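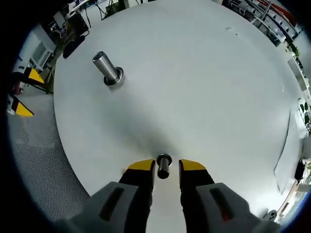 Both bolts stood on the round table. Short dark one in front, silver threaded one behind.

Odd bolts from the workshop, what are they for?

cmani_r
Posts: 161
Location: Lisham

I've been clearing out the workshop that came with our place at Huststead. Most of it was easy enough to sort, but these two have been sitting on the white table while I decide whether they go in the keep box or the scrap tin.

The short one has a smooth dark shank and a black ring round the top. The longer one is silver, with a fine thread along the shank, and it stands on a black washer sort of thing with a flat metal ring a bit wider under that. They were in the same drawer but I don't think they belong together.

Does anyone know what they might have come off? The previous owner did a bit of everything, clocks, mowers, furniture, so that doesn't narrow it down.

Roxana Mamani

oldvice
Posts: 1477

The short one could be a pivot pin or a shoulder bolt. Smooth shank means something turns or slides on it. What's on the end we can't see? If there is a bit of thread at one end then it's a shoulder bolt and worth keeping, they cost more than you'd think.

The silver one is a machine bolt of some kind. Could be off anything.

tilly_b
Posts: 200

I'd say furniture for the silver one. We had a bed with long fine bolts like that and a washer on each. Check whether there's a bed frame in the loft with a leg missing its bolt.

oldvice
Posts: 1477

Bed bolts are nearly always coarse thread. Fine thread usually means machinery or something that shakes. I wouldn't go looking in the loft on the strength of that.

tilly_b
Posts: 200

Ours were fine. I put the thing together more than once so I should know.

zwahlen
Posts: 2

New here. You can't tell much from a photo without a measurement. Put a caliper on the thread, just the outside diameter, then use a pitch gauge. If you have no gauge, hold a known bolt against it with the threads meshed and look at it against a window. If they sit together all the way along with no light between them, you have the same pitch.

Do this before you try any nut on it. People force a metric nut on an imperial thread, it goes two turns, and then both are spoiled.

Cyrill

cmani_r
Posts: 161
Location: Lisham

Thanks all. No bed in the loft, I've been up there. I don't own a pitch gauge but there is a tin of labelled bolts on the shelf so I can try it against those.

oldvice, there is a little thread on the short one, at the bottom end, only a few turns. So is that a shoulder bolt?

oldvice
Posts: 1477

Sounds like it. Is the ring loose or fixed?

cmani_r
Posts: 161
Location: Lisham

It won't move with fingers. I haven't tried pliers.

oldvice
Posts: 1477

Don't use pliers on it. If it's a pressed collar you'll only mark it. Drop of penetrating oil, leave it overnight, try again with a cloth round it. If it still won't shift, treat it as fixed.

nyarko_lane
Posts: 200

Going against the grain a bit. I'd bin both. I kept every bolt I ever found for years and when we moved I had buckets of them, and I could never find the one I wanted. Now I keep a small set of new ones in sizes I use and anything unknown goes in the metal recycling.

zwahlen
Posts: 2

I don't agree for the short one. A shoulder bolt is made to a size and if you find the machine later with the hole empty you will be sorry. The silver one, yes, you can buy that anywhere once you know the thread.

nyarko_lane
Posts: 200

If she finds the machine later. That's what I told myself about all of mine.

tilly_b
Posts: 200

Middle way, put them in a bag with a label saying which drawer they came out of. Go through the bags in August and throw out whatever you haven't needed. That's how I did my dad's garage.

cmani_r
Posts: 161
Location: Lisham

I like the bag idea. There is an old Utberg bench drill still under a sheet at the back and I haven't had a proper look at it, so the bolts stay until that's done.

Tried the silver one against the labelled tin. Nothing matched. The closest meshed for the first part and then drifted off, you could see light through by the end.

oldvice
Posts: 1477

Then you've probably got an imperial bolt and a metric tin, or the other way round. What do the labels say?

cmani_r
Posts: 161
Location: Lisham

All M sizes.

oldvice
Posts: 1477

There you are then. Borrow an imperial gauge and try again. And have a look at the belt tension arm on that drill for an empty hole, I'd start there with the short one.

cmani_r
Posts: 161
Location: Lisham

Will do. Oil is on the short one now. I'll get the sheet off the drill next time I'm over there and post what I find.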